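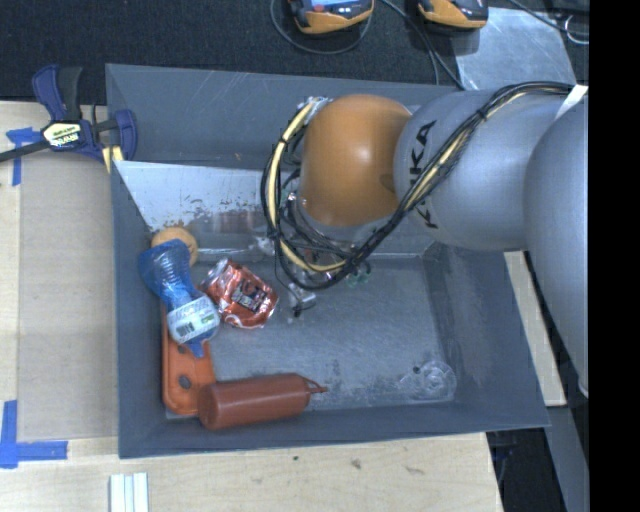 Storage bin

A storage bin is an open-topped container used to hold loose items in homes, shops, and warehouses. Most are rectangular, with a flat floor and four walls. Many have walls that slope outward, so that empty bins fit inside one another and objects in the corners are easier to reach.

Materials

Common materials are plastic, sheet metal, wood, and coated cardboard. Gray is a usual color for work settings because it hides scuffs – though scratches on the floor and walls still show after long use. Steel parts can rust where the coating has worn off.

Sizes

Sizes vary by maker and purpose. A typical household bin is 60 cm long and holds much less than the deep bins used for bulk goods. Capacity is given in liters or gallons, and a load limit is often stamped on the rim or base.

Use

Bins are suited to mixed objects that do not need to be stacked or kept in order. Small things tend to collect along the walls and in the corners. Dividers or sloping panels may be added to split the space or guide items toward one side.

See also: Crate, Tote, Shelving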